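Ticket 409: tea box lid won't sit right / sticks
Status: Open
Product: Skindby storage box with glass lid
Raised by: Tobiloba Iyamu

Hi there,

I bought one of your Skindby boxes in February from the Pletmont shop, and I've been meaning to write in for ages because the lid is driving me slightly mad. I love the box, I should say that first! It lives at the end of the kitchen table with all our tea bags in it and everyone who comes round has a nosy through the glass before I've even got the kettle on. So please don't read this as a grumpy one.

The trouble is that the lid sticks. It was fine for the first few weeks, it lifted off with one hand, lovely. Then one morning I went to get my peppermint out and the whole box came up off the table with the lid (and then dropped, and I had tea bags in my slippers). Since then it's been hit and miss. Some days it lifts straight off, other days I have to hold the bottom with one hand and wiggle the top with the other, and once I had to get a butter knife in the seam, which I know I shouldn't have.

I had a look in the help pages and there's one about drawers and one about hinges, but my lid hasn't got a hinge, it just sits on. So I wasn't sure which bit applied to me.

Thanks,
Tobiloba

Reply from Hollis, Ernberg customer care

Hello Tobiloba, thanks for getting in touch, and sorry about the slippers. Could you tell us where the box is kept, whether it's near a cooker, sink or window, and whether you've cleaned it with anything? It would also help to see the corner where the lid meets the box, with the lid on. Please don't use the knife again, it can bruise the edge.

Update from Tobiloba Iyamu

Hello Hollis, thank you for coming back to me so fast, I got your message at 7.55 and I hadn't even had breakfast.

Right, where it's kept. It was next to the kettle. I know, I know. I moved it to the table after the slipper morning, but it did spend a good while getting steamed every time somebody wanted a brew, and in our house that's a lot. Cleaning: just a damp cloth, and a squirt of glass spray on the top when it gets fingerprints. I may have been a bit heavy with the spray.

I've taken all the tea out so you're looking at just the box with its dividers, lid on. Both of these show a front corner and the join under the lid.
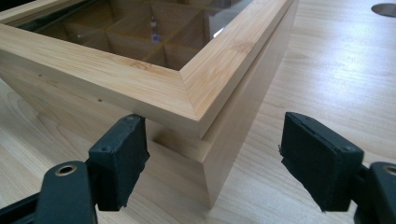
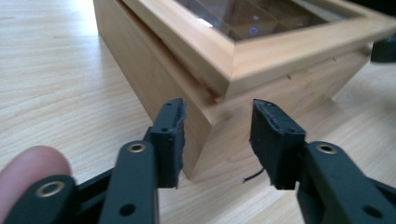 What I'd like to know is whether the lid has swollen or the box has, and if it goes back on its own. I tried turning the lid round the other way yesterday and I think it was easier, but I've turned it round so many times now that I've lost track of which way it started. Is there a right way round? There's no mark on mine that I can find.

I also ran a strip of paper round between the lid and the box, which my neighbour suggested. It went in nicely along three of the sides and then stopped dead halfway down the fourth, so I reckon that's the tight spot. I've put a bit of masking tape on the underneath so I can find that side again.

Reply from Hollis, Ernberg customer care

The paper test is really useful, thank you. A tight spot on one side after a spell by the kettle does sound like damp to me. The lid isn't meant to have a right way round, but once a box has taken up moisture it can fit better one way than the other.

Please try this:

Take the lid off and leave both parts somewhere dry and airy for 48 hours, away from radiators and direct sun. Stand the lid on its edge if you've got somewhere safe to lean it.
Take out any dividers that lift out easily. Leave them alone if they don't.
Do the paper test again, both ways round.
If it still catches, rub a little plain candle wax along the inside of the lid on the tight side and wipe off the extra.

No sandpaper yet please! And put the glass spray on the cloth, so it doesn't run down into the frame.

Update from Tobiloba Iyamu

Okay, I did the full 48 hours. The lid spent it leaning against the bookcase in the spare room with a cushion either side. The dividers didn't want to come out so I left them in like you said.

Paper test, first way round: still catches on the masking tape side, but it goes a lot further along before it does. Second way round: goes all the way! A bit snug at one corner, but all the way. I've pencilled a tiny dot underneath the lid and another under the box so I can match them up.

I haven't done the wax because I only had a vanilla candle and I didn't fancy my Earl Grey tasting of it. I'll pick up a plain one at the weekend and do the snug corner.

Could you leave the ticket open until then? And if you ever do sell the lid separately, would you let me know, because my sister has the same box and she's dropped hers.

Reply from Hollis, Ernberg customer care

No problem, I've left it open and set it to waiting on customer. Plain wax is the right call. I've asked the spares team about lids and will add their answer to this ticket when I have it.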